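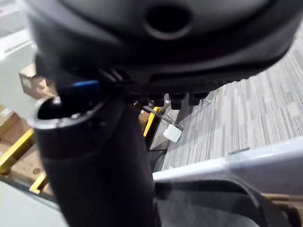
Disposable cups leave the Sotomayor Building

From 26th September, the kitchens in the Sotomayor Building will no longer stock paper cups or plastic lids. The ground floor coffee counter, run by Ovside, will stop giving them out on the same date. If you want a hot drink to carry back to your desk, you will need a cup or travel mug of your own, or one of the shared mugs from the kitchen cupboards.

Most people on the upper floors switched some time ago. The change will be felt mainly on the ground floor and in the meeting rooms, where paper cups have been the standard for as long as the building has been open. The notes below cover what is changing, what is staying, and the questions that came up during the trial in May.

How we got to this point

Last winter, the office services team was asked to look at what the building spends on things that are used once and thrown out. Paper towels turned out to be the biggest item. Cups were second. Over one quarter the building paid $1,055 for cups, lids and sleeves, which does not include the cost of having them hauled away.

The cups were also the main reason our paper recycling kept being turned down. They have a thin plastic lining, and the recycling plant that takes our paper does not want them. Signs went up over the bins twice, and the cups went in anyway. A full bag of clean office paper can be refused over a handful of cups with coffee in the bottom, and that happened often enough that the hauler called us.

In May we ran a trial on the third floor. The cups were taken out of the kitchen, extra mugs were put in, and the dishwasher was set to run twice a day. The first week was bumpy. Mugs went missing to people's desks and stayed there, and by midafternoon the cupboard was bare. A second run of the dishwasher after lunch fixed most of that. At the end of the month we asked the floor whether to go back, and the answer was to keep going.

Shared mugs

We have bought 300 plain white mugs for the building. They are heavier than the old ones and will stand up to the dishwasher. They will be divided among the kitchens according to how many people sit on each floor, with a smaller set kept in the cabinet outside the large meeting room.

Please treat them as belonging to the kitchen. Take one when you need it and put it in the dishwasher when you are finished. A mug left on a windowsill over a long weekend is no pleasure for the person who finds it. Cleaning staff will not collect mugs from desks. That was asked several times in the trial, and the answer is the same for all floors.

If you already keep a favorite mug in the kitchen, put your name on the bottom. Unnamed mugs that do not match the new set will go in a box by the third floor copier for five weeks, and whatever is left after that will be given away.

Bringing your own travel mug

Any travel mug or flask is fine. Ovside will fill anything that is clean and fits under the spout of the machine. Very tall flasks do not fit, so for those the counter staff will make the drink in a pitcher and pour it over. This takes a little longer at busy times. If you are buying a new one and plan to use it at the counter, a shorter, wider mug is the easier choice.

The counter will take 40 cents off any hot drink served in your own mug. The discount covers tea and hot chocolate as well as coffee. It does not cover cold drinks, which will still come in glass bottles or cans.

Counter staff have asked us to pass on a few requests. Rinse the mug before you hand it over. Take the lid off yourself and keep hold of it. Tell them the size you want, because they can't always judge how much a mug holds from the outside, and they charge by the size of the drink and not by the size of the mug.

Looking after an insulated mug

Several people said during the trial that their travel mugs had started to smell or taste of old coffee. This is common, and it can nearly always be put right.

Coffee leaves a film of oil on the inside. A quick rinse does not shift it, and once the lid goes back on, the smell builds up. Wash the mug with hot water and dish soap at the end of each day and leave it to dry with the lid off. If there is already a brown stain inside, put in a spoonful of baking soda, fill the mug with hot water, leave it overnight, and scrub it with a bottle brush in the morning. Do not close the lid while the baking soda is in there.

The lid needs more care than the mug. Most lids have a rubber ring that can be pulled out, and many have a slider or a flap with a second ring under it. Milk gets in behind these. Take the ring out once a week, wash it, dry it and press it back in evenly all the way round. If a mug has begun to leak, a ring that has been put back crooked is the usual cause. Replacement rings are cheap and can often be ordered from the maker.

Check the bottom of the mug before you put it in the dishwasher. Many insulated mugs are meant for hand washing only. The heat can damage the outer finish, and it can spoil the seal between the walls, after which the mug no longer keeps anything warm. There will be a bottle brush and a drying rack beside every sink. Please don't use the brush for pans.

Steel wool and bleach should be kept away from metal mugs altogether. Both will mark the surface, and a marked surface holds on to stains.

Visitors and meetings

Guests will be offered a mug or a glass. If you have booked the large meeting room, the mugs in the cabinet outside are there for you to use, along with two trays and a cart. Whoever booked the room is responsible for getting the mugs back to a kitchen afterward. For bigger events, tell office services when you make the booking and extra mugs can be brought down from the upper floors.

Outside caterers may still bring their own supplies. We are asking them to leave disposable cups out of the order when they can, and the booking form now has a line for this.

Delivery drivers and contractors working in the building can use the ground floor kitchen like anyone else. A small supply of paper cups will be kept at the front desk for first aid and for anyone who needs to take medicine. Please leave those for that purpose.

Water stations

The paper cones by the water coolers will go at the same time. Glasses will be stocked in every kitchen. The cooler by the rear stairs is being replaced with one that has a bottle filler, as it is a long walk from there to the nearest kitchen. Zosov, the firm that services the coolers, expects to fit it before the cups are withdrawn. If there is a delay, the cones will stay at that one cooler until the work is done.

What happens to the leftover cups

There are still several cases in the basement store. We do not plan to throw them out. They will be used up at the counter in the weeks before the change, and any sealed cases that remain will go to the Zorkance summer program, which runs outdoor events where washing up is not possible.

Questions from the trial

Will the dishwashers use more than we save? The trial floor's dishwasher was already running once a day, often half full. The added run cost far less than the cups it replaced. Please wait for the evening run if there are only one or two mugs in the machine after lunch.

What if I forget my mug? Use one from the kitchen. You can take a kitchen mug down to the counter and have it filled there, and it counts for the discount.

Can I carry an open mug up the stairs? Yes, but not a full one, and not when the stairs are crowded at the start of the day. Hot drinks without a lid should not be taken into the server room or the print room, which has always been the rule.

Will there be lids for the shared mugs? No. We looked at them and they were not a good fit.

Can I store my mug in the kitchen overnight? Yes, on the lower shelf, with your name on it. The upper shelves are for the shared set.

Who to contact

Hala Awwad in office services is handling the change. Send her a note if your kitchen is running short of mugs, if a dishwasher is not draining, or if your team has a need that isn't covered here. Requests for extra drying racks should go to her too, with the floor and the kitchen named, so the rack ends up by the right sink.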